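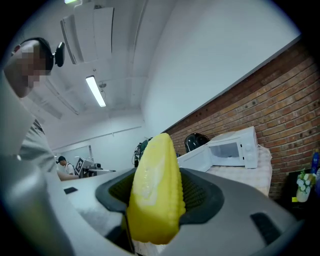

The earlier edition said to stand the corn in the back row, a reader wrote to us after the first printing, but on my shelf it falls over every time the crate is pulled out, so please say which way up it goes and what is supposed to hold it.

The back-row instruction has been withdrawn. The corn cob is now stored lying down, tip to the left, as set out in step 6 of Setting Up the Produce Crate. Owners working from the earlier edition should replace the whole of this section.

Section 4. Lellia Play Produce: Unpacking, Setting Up and Cleaning

Revised 18 May 2019

This section applies to the Lellia play produce set when used with the Jikix open crate. The set may also be used without a crate. In that case, skip Setting Up the Produce Crate and go to Daily Use.

Before You Start

You will need:

Clean, soft cloth
Dish soap, unscented if possible
Large bowl or sink with a stopper
Dry towel
The contents card from the lid of the carton

Clear a flat surface large enough to lay out the whole set. A table is preferred to the floor. Keep children away from the surface until the packing material has been thrown out.

CAUTION: Plastic bags, twist ties and tape are not toys. Collect them as you unpack and discard them right away.

Unpacking

1. Set the carton down with the printed arrow pointing up. Cut the tape along the center seam only. Do not cut along the short sides, where the produce sits directly under the flap.

2. Lift out the contents card and set it aside.

3. Remove the inner trays, upper tray first. Hold each tray by both ends. The trays are thin and will fold if lifted from the middle.

4. Take the pieces out of their bags and lay them on the towel, grouped as on the contents card.

5. Check the pieces against the card. The full set contains 17 pieces. The crate, the dividers and the clips are packed with the crate and are not included in that figure.

6. Run a fingertip along the molding seam of each piece. The seam should be felt as a fine line with no sharp points. Set aside any piece with a raised edge, a crack or an open hole.

7. Press each hollow piece lightly between the palms. It should spring back. A piece that stays dented can usually be restored by the method given under Dents and Marks.

NOTE: Small differences of color between pieces of the same kind are normal. Glossy pieces, such as the yellow corn cob, may also look paler on one side under a ceiling light. Turn the piece before deciding that the color has worn.

NOTE: If a piece is missing, check the folded corners of the lower tray before contacting Siteck. The radish and the mushroom are the ones most often found there.

First Wash

Wash the set once before it is handed to children.

1. Fill the bowl with water no warmer than 104 °F. Add a small amount of dish soap.

2. Wash the pieces a few at a time. Rub with the cloth in the direction of the molding. On the corn, work along the rows of kernels from the thick end toward the tip, then once around.

3. Do not hold hollow pieces under the surface. Water can enter at the seam and is slow to come out.

4. Rinse in clean water of the same temperature.

5. Shake each piece next to the ear. If water can be heard, stand the piece seam-side down on the towel and leave it overnight.

6. Dry with the towel. Leave the corn and the broccoli out longer than the smooth pieces. Water stays between the kernels and florets after the rest of the piece feels dry.

CAUTION: Do not use a dishwasher, boiling water, bleach or a hair dryer. Heat softens the plastic and can open the seams.

Setting Up the Produce Crate

The Jikix crate ships flat with 2 dividers and 2 clips. No tools are needed.

1. Unfold the crate and push the base down until it lies flat on all sides.

2. Turn the crate so that the low side faces you. This is the front. All directions below are given from the front.

3. Slide the long divider into the slots running left to right. The smooth edge goes up.

4. Slide the short divider into the slots behind the long one. It crosses the rear half of the crate only. The front half stays open from side to side.

5. Fit a clip over each end of the long divider. Press until it clicks. If a clip will not seat, the divider is upside down.

6. Lay the corn cob along the front of the crate, tip to the left. Do not stand it up. The thick end is not flat enough to keep it upright when the crate moves.

7. Lay the carrot and the cucumber behind the corn, also with their narrow ends to the left.

8. Put the round vegetables in the rear left bay and the leafy ones in the rear right bay. Place heavier pieces at the bottom.

9. Put the small pieces on top, where they can be seen. Do not push them into gaps between the larger ones.

10. Lift the crate slightly by its side handles and tilt it toward you. Nothing should slide over the front edge. If the corn slides, move it back against the carrot.

NOTE: Where the crate is kept on a pull-out shelf, the row in front matters more than the bays. Shelf users may leave out the short divider. The long divider must stay in place.

NOTE: The crate is not a step or a seat. Do not stack a second crate on top of it unless both are empty.

Labels

A sheet of picture labels is supplied with the crate. Fit the labels after the crate has been assembled and wiped down, and before it is filled.

1. Wipe the front panel and the top edge of the long divider. Let them dry.

2. Peel the corn label and place it at the left end of the front panel, level with the tip of the corn when stored.

3. Place the remaining labels on the divider edge, each in front of its own bay.

4. Press each label from the middle outward.

Labels can be lifted and moved once. After that the adhesive weakens, and the corners should be covered with clear tape.

Daily Use

Take out only what the game calls for. For a market game, the whole crate can be set on a low table with the front facing the shopper. For a cooking game, move the pieces to a pan or a bowl and leave the crate on its shelf.

Most of the larger pieces can be held in one hand by a child of preschool age. The corn is best handed over thick end first.

At the end of play:

1. Collect all pieces on the table.

2. Wipe off paint, dough or food before it dries.

3. Return the front row first, starting with the corn. Then fill the rear bays.

4. Compare with the contents card.

CAUTION: These pieces look like food. Do not mix them with real food on a plate or in a refrigerator. Do not place them on a stove, in an oven or in a microwave, even when the appliance is off.

CAUTION: Withdraw any piece that has been bitten through. Do not repair it with glue or tape.

Routine Cleaning

Wipe the set with a damp cloth after each day of shared use. Repeat the full wash weekly in a classroom, or monthly in a home. Wash right away if a piece has been in a mouth.

For dirt between the kernels of the corn, use a soft toothbrush kept for this purpose. Brush along the rows. Stiff brushes and scouring pads dull the gloss, and the dull patch then picks up dirt faster than the rest.

The crate can be wiped in place. Remove the clips and dividers for cleaning at least every January, or at the start of a school term if that suits better.

Dents and Marks

Dents. Rest the piece in warm water, dent side down, within the temperature limit given under First Wash. Press gently on either side of the dent. Do not push a pin or a needle into the seam.

Crayon. Rub with a drop of dish soap on a dry cloth, then wash.

Ballpoint and marker. These may not come out. Do not use solvent on yellow or white pieces. It spreads the stain.

Sticky feel. Usually soap residue. Rinse again and dry.

Rattle. A dry rattle inside a hollow piece is a loose crumb of plastic left from molding. It is harmless as long as the seam is closed.

Storage

Store the set dry, out of direct sun and away from heaters. Yellow pieces fade first. For long storage, wrap the corn and the tomato separately in plain paper. Newsprint can transfer ink. Keep the contents card with the set.

Replacement Pieces

Single pieces can be ordered through Siteck or from the Ekwueme parts counter. Give the name of the piece as printed on the contents card, and state whether the set is used with a crate. Clips are sold in pairs. Dividers are sold singly, long or short.

Continue to Section 5 for the Lellia play fruit set, which uses the same crate with the short divider moved to the front slots.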